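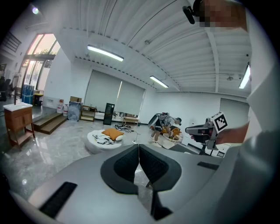

September 2026 - studio notes, Talteo unit

The vanity is staying on the left, by the glass. I know what I said in May. In May I said it would go under the roller blind on the back wall, and I drew a plan with arrows, and the arrows were very convincing. Then I tried washing my hands at it in my head and kept bumping into everything else. Left side it is.

Status of the thing itself: wooden cabinet, white basin on top, black faucet. The faucet is from Utitari and cost 198, more than I have ever spent on something that isn't connected to water. Plumbing quote from Babalola came back at 3766. Read it twice, put it in the drawer, took it out again in case it had gone down. It hadn't. Until further notice the basin is for rehearsing.

Steps to the platform: left where they are, behind the vanity. Want a strip of something grippy on each tread. Kamport sells it by the roll, minimum order 2 rolls, so whoever wants grippy stairs at home, speak up.

Light. Daylight from the window wall is lovely on the wood and does strange things to anything white. With the fluorescents on as well, the basin goes a bit dentist. Tried the blinds on the back wall up, down, and one of each (one of each looks like the room is winking). Down is best for now.

Ceiling ribs still white, still impossible to dust. Hiring a tower is over 800 for the week, so the ribs can keep their dust and I will keep not looking up.

To do:
- felt pads under the cabinet before it gets shoved again
- ask about the louvered vent, high up on the far left - does it close, and with what, a very long stick?
- measure cabinet to bottom step properly, with the tape and not with my feet
- return the other faucet. Receipt is in the drawer with the quote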